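4. Panos, frascos e a ideia de categoria

4.1. O que se entende por mesa por arrumar

A literatura sobre arrumação doméstica parte quase sempre de um pressuposto que raramente é posto à prova: o de que uma superfície desarrumada é um conjunto de objetos fora do lugar, e de que arrumar consiste em devolver cada um deles à categoria a que pertence. O esquema Tramurer, que serviu de base ao inventário de Kurnungate, leva esse pressuposto ao extremo. Prevê 11 categorias, mutuamente exclusivas, e uma regra de desempate para os casos duvidosos. Nas instruções distribuídas aos participantes lê-se que a regra de desempate "deverá ser usada excecionalmente". Tivemos dúvidas sobre esse advérbio desde a primeira leitura, e os dados não as dissiparam.

O inventário regista 598 objetos, recolhidos em cerca de 40 agregados. Rowlands, que coordenou a recolha, considera o conjunto representativo da mistura que se encontra numa mesa de uso corrente: embalagens de cozinha, têxteis pequenos, plantas, recipientes vazios e cheios. Não contestamos a variedade. Contestamos que a variedade, por si só, diga alguma coisa sobre a dificuldade de arrumar. Uma mesa com muitos objetos diferentes e todos de pé pode ficar livre depressa. Uma mesa com poucos objetos, metade deles enterrada em tecido, pode ocupar alguém durante bastante mais tempo, e o esquema atribui às duas a mesma pontuação se as categorias coincidirem.

É no tecido que o problema se torna mais visível. O Tramurer trata o pano como um objeto entre outros, com a sua categoria ("têxteis de superfície") e o seu destino. Ora um pano amarrotado funciona também como terreno. Altera a inclinação do que lhe está em cima, tapa parte do que lhe fica atrás e confunde o limite da própria mesa. Na Figura 2a, uma garrafa de plástico transparente está deitada sobre um pano cinzento e uma lata, também deitada, fica do outro lado da dobra mais alta. Na Figura 2c, duas latas de um roxo escuro estão deitadas lado a lado para lá da crista de um pano cinzento-esverdeado. Um codificador que siga o manual à letra escreverá, nos dois casos, "têxtil" numa linha e as embalagens noutras, sem nada que as ligue. A ordem por que as coisas têm de sair da mesa perde-se por completo.

Acresce a questão da postura. O manual manda registar se o objeto está "em posição de uso", expressão que ninguém na equipa soube definir de forma estável. Um frasco de pé, com a tampa posta, está em posição de uso ou em posição de arrumação? O frasco de crunchy chili onion da Figura 2b recebeu duas codificações diferentes de dois codificadores com a mesma formação. Nenhuma delas nos parece errada. 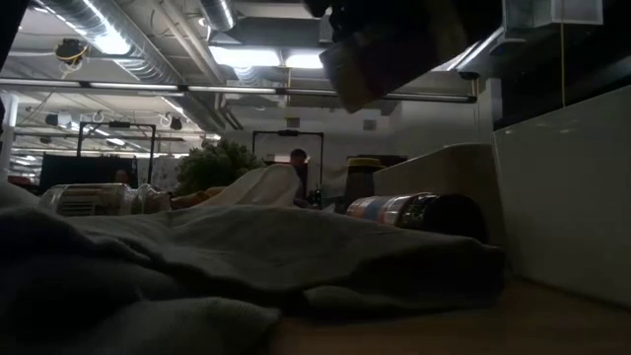
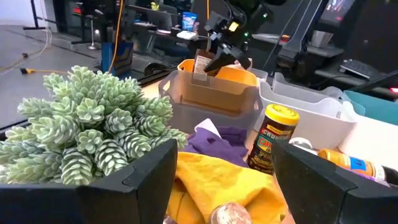
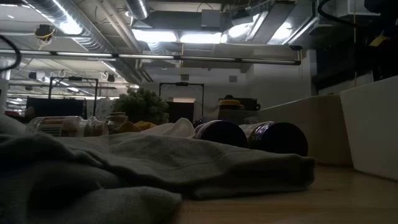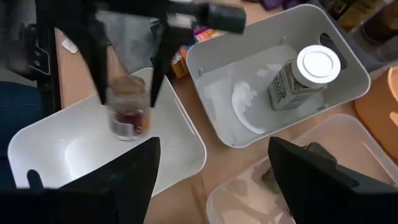

Figura 2. Objetos domésticos e recipientes à mesa, quatro vistas (a–d, pela ordem em que surgem).

4.2. O contentor como solução presumida

A segunda parte do esquema diz respeito aos contentores. A tese, formulada com bastante confiança no relatório de Gikstead e retomada sem alterações no protocolo de Voyle, é a de que caixas abertas e pouco fundas, com pegas recortadas, reduzem a hesitação de quem arruma: o conteúdo vê-se, a pega convida a transportar e a decisão toma-se mais cedo. A tese é plausível. O que falta é uma comparação que a sustente. Em Gikstead não houve condição sem caixas, e em Voyle as caixas foram introduzidas ao mesmo tempo que as etiquetas, pelo que o efeito, a existir, pode vir de qualquer das duas alterações.

Há ainda uma objeção mais terra a terra. Uma caixa vazia recebe quase tudo. O primeiro objeto que lá entra define, na prática, o que a caixa passa a ser, e os seguintes são colocados por semelhança com ele. Semelhança em que aspeto, porém? Dois recipientes cilíndricos parecem-se muito, ainda que um guarde molho e o outro não guarde comida nenhuma. Nas entrevistas de seguimento, vários participantes justificaram a escolha da caixa pela forma ou pela altura do objeto ("os altos foram para ali") e só depois, quando lhes foi mostrado o impresso, pela função. O Tramurer conhece apenas a função. A justificação dada no fim coincidia com o esquema, e foi essa que ficou registada.

Parece-nos que isto basta para olhar com reserva para as taxas de concordância publicadas. Uma concordância alta entre o que as pessoas dizem ter feito e o que o manual prevê pode significar que o manual descreve bem a arrumação. Pode igualmente significar que as pessoas leram o manual. Rowlands discorda desta leitura e lembra que o impresso só era entregue depois da tarefa. É verdade no caso de Kurnungate. Mas as designações das categorias estavam escritas nas etiquetas, e as etiquetas estavam à vista durante a tarefa inteira.

4.3. Casos que o esquema não resolve

Alguns objetos resistem à classificação por razões que nada têm de excecional. As plantas artificiais em vaso são o exemplo mais discutido na equipa. Para uns são decoração e devem ficar na mesa, o que as retira da tarefa; para outros ocupam superfície e contam como tudo o resto. O manual manda aplicar a regra de desempate, que remete para "o destino habitual na casa". Numa mesa montada para o estudo não há casa, e portanto não há destino habitual. O codificador imagina um e escreve-o.

Com os panos pequenos sucede coisa parecida. Um pano bem dobrado é registado como arrumado mesmo que continue onde estava; um pano amarrotado dentro de uma caixa é registado também como arrumado. Seria difícil encontrar alguém que considerasse os dois resultados equivalentes, sobretudo quem tenha de voltar a usar o pano. Na revisão de julho propusemos separar o estado do objeto da sua localização, em duas colunas distintas. A proposta foi aceite para os têxteis e recusada para as embalagens, com o argumento de que uma embalagem não muda de estado. Uma garrafa deitada e uma garrafa de pé continuam, assim, a ocupar a mesma célula.

Há por fim o caso das tampas. Uma tampa posta faz parte do frasco; uma tampa pousada à parte conta como objeto autónomo e entra em "acessórios de cozinha". Quem a enrosca de novo faz desaparecer um objeto do inventário, e o sistema de pontuação lê esse desaparecimento como perda. Corrigimos à mão as ocorrências que detetámos, sem garantia de as ter detetado todas.

4.4. Consequências para a análise

Nas secções seguintes usamos as categorias do Tramurer apenas como descritores e abandonamos a pontuação agregada. Mantemos a contagem por categoria, que permite comparar com Gikstead, e acrescentamos 2 variáveis codificadas de novo a partir dos registos: se o objeto está apoiado na mesa ou em tecido, e se está de pé ou deitado. São variáveis pobres. Não medem esforço, não distinguem um pano fino de um pano espesso e dependem de ângulos de observação que nem sempre deixam ver a base do objeto. Quando a base estava tapada, a célula ficou em branco.

Não repetimos a análise do efeito das caixas. Os materiais disponíveis em Voyle não permitem separá-lo do efeito das etiquetas, e uma estimativa feita nessas condições teria mais casas decimais do que informação. O pedido dos registos originais continua sem resposta, pelo que a secção 5 se limita aos dados de Kurnungate.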